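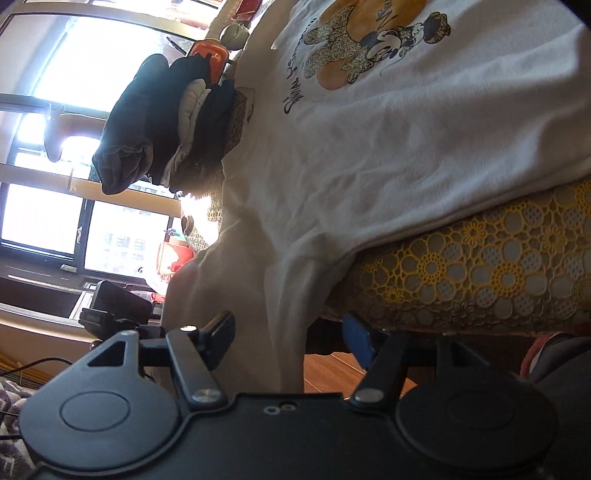 Print this page | E-mail this page
Reading time: 2 minutes

Domestic Textiles, Unit 2: Folding and Stacking Printed Garments

This handout covers the fold used for sweatshirts with a large front print and the order in which folded garments are stacked. It assumes the sorting notes from Unit 1. Students at the Verna site use the low seats as a work surface; students at Pindo use tables. The method is the same on both.

1. Surface

A seat is acceptable if the garment can lie on it without the body sliding off. Lace covers and raised cushions leave an impression in soft knit under load, so a garment may be folded on them but should not be stored on them. Clear finished stacks to one side before the next item is laid out.

2. Laying out

Lay the sweatshirt print side up. Smooth from the center of the print toward the side seams, then down to the hem. Draw each sleeve out straight before bringing it in. A crease set across the sleeve at this stage will still be there after the fold.

Large prints stiffen the front panel. Place fold lines in plain fabric wherever the width allows. Where lettering follows the edge of a round print, as with "Animal Kingdom" on the white Minnie sweatshirt, take the outer edge of the lettering as the limit and keep the side folds outside it.

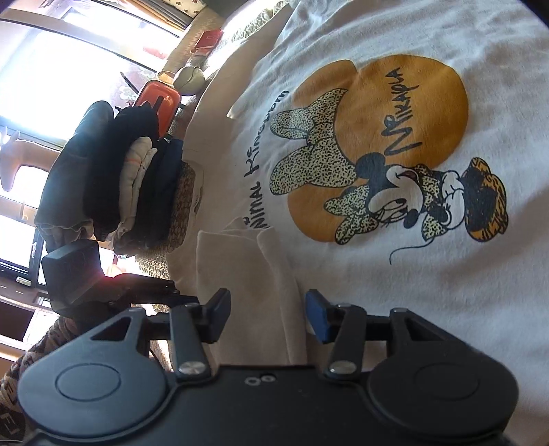
3. Folding

a. Bring one side in to the limit line. Turn the sleeve back down along the body.
b. Repeat on the other side. The sleeves may overlap at the back.
c. Fold the hem up to just below the print.
d. Fold once more only if the shelf or case requires it. Place a sheet of tissue over the print first.

4. Stacking order

Heavy and stiff items go at the base. Leather goes below quilted pieces, and quilted pieces below knits. White items are kept apart from dark ones until the dark ones have been washed twice. The Gollow shelf insert is rated at 1000 g per level; weigh the stack if in doubt.

5. Transfer to a suitcase

Turn the stack 90 degrees if the case is narrower than the shelf. Lift from beneath with both hands. Enter the case number on form 2182 before closing.

Reading for next unit: Asfaw course pack, section on knit recovery.

Comments

gollow_user: Does 3d apply to flocked prints?

tmk: We were taught hem first, then sides. Is that marked wrong?

pindo evening group: Form 2182 link is dead on our end. Paper copies are in the cabinet.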